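Bench notebook, Cullinane room
4 July 2021

Picked up from the January pages. The question is still the same one: what to put on the table so that small parts don't end up on the floor, and so that anyone sitting down knows where a thing goes without asking. Cubes are standing in for parts for now. They are easy to see, they don't roll, and it doesn't matter if one gets lost under the radiator.

Started by clearing the whole table. There was a layer of tape residue along the long side from the old layout. Citrus cleaner got most of it, then warm water, then a dry cloth. Do not use the green scouring pad on this top. There is already a dull patch near the window end where somebody did, and it catches the light badly in the afternoon.

Sheet and mat

Tried three things under the tray.

Bare table. Noisy. Every time the tray is set down it rings, and it creeps toward you when you reach into it. Not worth more time.

Mat alone, straight on the table. Better for noise. The mat curls at the corners for the first hour after it has been rolled up, and the tray rocks if one side of it catches a curled corner. Put a book on each corner overnight and it lies flat.

Sheet, then mat on top. Best so far. The sheet makes the work area easy to find and can be picked up by its edges and shaken out over the bin. Its color is pale enough that crumbs and filings show. Leave a strip of plain sheet in front of the mat. When the mat comes right up to the tray the rim sits half on and half off, and then the tray is never level.

The sheet I used is one of the Barnar ones from the supply shelf. It had a fold line down the middle that would not come out by hand. Ironed it on low with a dish towel over it and that took care of it. Two more of the same on the shelf, still folded. Whoever uses the next one, please iron it first and store it rolled.

Tray

Metal tray with the rolled lip. I like this one more than the plastic bins we had in January. The lip is kind to the wrist, the corners are rounded so things don't wedge in them, and it wipes out in one pass. The walls are low enough to reach over from a chair.

The dark floor helps. A light part on a light floor was the main complaint last time, and people were feeling for things with their fingertips. Light and bright parts now show up right away. The other side of that is that black rubber feet and the dark washers vanish in it. For those, lay a sheet of white paper in the bottom. Cut it a little small so it doesn't ride up the sides.

Measured the distance from the near edge of the table to the near rim with the tray where I wanted it: 42 cm. That is a comfortable reach for me in the low chair. It is too far in the tall stool, where you end up leaning. Put a pencil tick on the underside of the table edge to mark the center line. Pencil only, please.

Dishes

Two big round ones, a red rim and a blue rim. The idea is that the tray is where everything starts and the dishes are where it finishes. Anything not in one of those three places has been dropped or is in somebody's hand.

First try had a dish on each side of the tray. It looks tidy but it is a bad layout. You reach across yourself for one of them, and the sleeve drags over the tray. It also uses the full width of the table, which leaves no place for the notebook.

Second try had both dishes behind the tray. Worse. Anything that misses lands in the tray again and gets sorted twice.

Third try, both dishes side by side in front, tray behind them in the middle. This is the one to keep. The hand comes back toward you with the part and the dish is already under it. Red on the left, blue on the right. I had them the other way for part of the morning and kept having to stop and think, for no reason I can name. Left them red left and wrote it on a strip of tape inside the cupboard door.

The dishes want to be close together but not touching. When they touch, a bump on one moves both.

Runs

Did two short sets by hand with the third layout, 64 cubes each, mixed colors, red to red and blue to blue, everything else left in the tray. First set, 10 ended up somewhere other than a dish or the tray. Second set, 8. Most of those were my own fault for dropping from too high. A cube let go from above the rim bounces off the bottom and goes over the side. Let go lower, with the hand inside the dish, and it stays put. A circle of felt in the bottom of each dish would probably cure it. There is felt in the Jideo box, gray and dark green. Use gray.

Both sets slowed down near the end. With only a few cubes left they sit against the walls and have to be drawn out into the middle before you can get hold of them. A full tray is quicker per cube than a nearly empty one. If we time this properly, split the set and note the time at the halfway point, otherwise the figures will hide it.

The last one is the slowest of all. I have started putting a single cube in the tray by itself and working only on that, to get the placing right before going back to a full load.

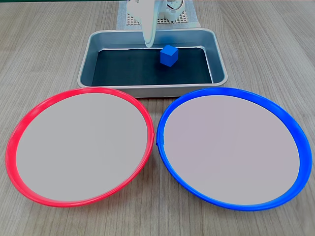

The light needs looking at too. The ceiling panel gives a bright line along the near rim of any metal tray, and after an hour it gets tiring. Turning off the panel nearest the door and using the desk lamp from the left was better. The lamp throws a shadow of the hand into the tray, so keep it low and well back. A matte tray would solve this but I would lose the easy wiping. Leave it for now.

Also tried the tray turned the short way. More room at the sides, but the far end is then a long stretch and things pile up back there. Turned it back.

Putting away

Tray gets wiped and stood on its edge behind the Skurnness rack, not laid flat on top, where it collects everyone's pens. Dishes stack, blue inside red, with a paper towel between them. Mat is rolled with the printed tag on the outside. Shake the sheet first, then roll it around the mat so they stay together. Cubes go in the zip bag and the bag goes in the top drawer. Please don't leave them in the tray overnight. Two were gone after the last time and one of those was the only clean yellow.

To do

Cut felt circles, two, plus two spare.
White paper liners for the tray, same size as the dark floor, trimmed small.
Find out whether the low chair can stay in this room. It keeps going back across the hall.
Repeat both sets with felt in the dishes and the hand kept low. Same cubes, same order of layout.
Try the layout with real washers in place of the cubes, the small ones first.
Order more citrus cleaner. There is enough left for one more table.

Left the table set up in the third layout with a note on it. If you need the space, go ahead and move it, the pencil tick will get it back to where it was.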